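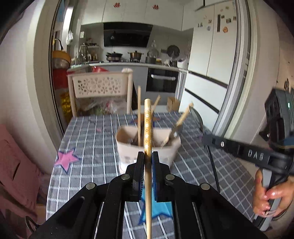 Opening (keep it short, people are still finding chairs)

Hi everybody, I'm Concetta Galli. Thanks to Sirnumach for the room and to Stuart for carrying the projector up the stairs. 11/03/2026, somebody please write that on the whiteboard so the recording has it.

Say what the talk is: teaching a home-built arm to put chopsticks and spoons into a holder, in a kitchen, on the same table we eat dinner on. The arm is called Figueroa. It lives on a shelf in my hallway between sessions and I'm not bringing it tonight, it's too heavy and the base is glued (sorry!). Hand-held grippers are what I want to talk about anyway.

Show of hands: who has tried to teach an arm anything by dragging it around by the wrist? OK. Keep your hands up if you enjoyed it. Wait for the laugh, there may not be one.

Why chopsticks

Back when this started I wanted to do cups. Everybody does cups. Rasha talked me out of it, because her arm was already doing cups and she was bored to tears. Chopsticks are thin, they roll, and they're round where you want them flat. A finger that's a hair off just flicks them across the table. Great test object, terrible evening.

The chopstick on the first slide is being held upright, and it has flowers on the fancy end. Point at the blue pads. The ridges run across the inner face and that's what does the holding. My own first pads for Figueroa were smooth silicone I poured in a muffin tin, and thin stuff slid straight down through them. Pass the muffin tin pads around here. Get them back this time.

The recording setup

One person, two grippers, or two people with one each. We've done both. Two people is more fun, but you have to agree who goes first or you clonk.

The table stays put and everything else moves. I shuffle the holder and throw the sticks down again between takes, and try hard not to make them neat. If you set them out like a restaurant, the arm learns restaurants.
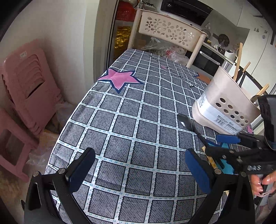 Both grippers at the table, fingers open on the near one.

Talk about the tablecloth! People always ask. Yes, it's checked, and yes, it has stars on it. I thought a busy cloth would wreck everything and planned to tape down brown paper. Rosalba said leave it, your real table is never going to be brown paper. So we left it. Checks look bent at this angle, that's the wide lens, and we don't straighten them before training. We tried, it took ages, and I couldn't see any gain.

(If I'm running over by now, skip to the pile.)

Numbers, for the people who like numbers: 400 takes in total, over 3 weekends. I threw out 34 of them. Mostly those were me starting to move before the recording was running, plus one whole batch where I had my sleeve in front of the lens. Roll up your sleeves. Put that on the checklist, it's free.

The pile

Single sticks went fine pretty early. Then you get a mess like the next one, chopsticks crossed over each other with a black spoon in the middle of it, and the easy plan of "go to the nearest stick and close" falls to bits. You grab one and drag its neighbor along.

What helped was slowing way down on the approach and coming in from the end of the stick. I do it by hand that way now without thinking. Kirsten watched me set the table at her place and asked if I was feeling all right.
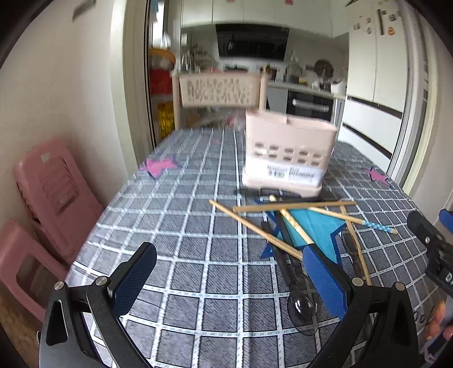

Spoons are a different animal

Drink some water here.

A metal spoon is heavy at one end, shiny, and shaped like it wants to turn. If you close on the handle too far from the bowl, it swings. Close too near the bowl and your fingers bump the rim of the holder on the way in. There's a sweet spot and I found it with a marker pen and a lot of muttering.

The shine bothered me more than the weight. A spoon back is a little mirror, so whatever's in the room ends up in it, lights included.
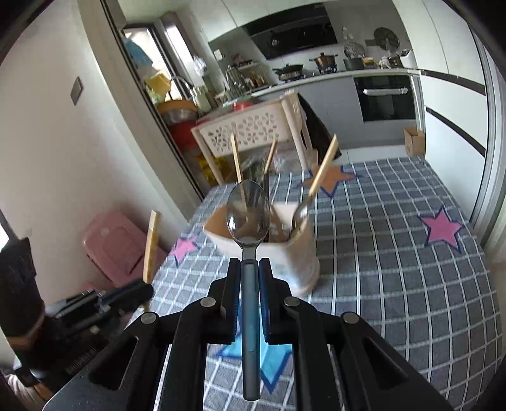 My fix was boring: more takes, with the kitchen light on, with it off, with the blinds half down. I also stopped using one favorite spoon and went through the whole drawer. Trammont, the little training script I wrote for this, has a setting that messes with brightness on purpose, and I keep it turned up higher than people told me to. I'll put the values on the Nuvlow page next to the printable parts.

Figueroa's fingers, quick version

4 rounds of printing before I liked them. Round one snapped at the pivot. Round two was so stiff the motor got hot. Round three worked and looked awful. The one I run now has a longer pad and bigger bolts, and it opens wide enough for a fat wooden handle. Files are up, print them solid, and please tell me if yours squeak.

Still broken

Spoons nested in spoons. It closes on both and looks very pleased with itself. I want to try this again in December with softer pads.

Questions. If Stuart asks about the cost, the receipts are in the blue folder.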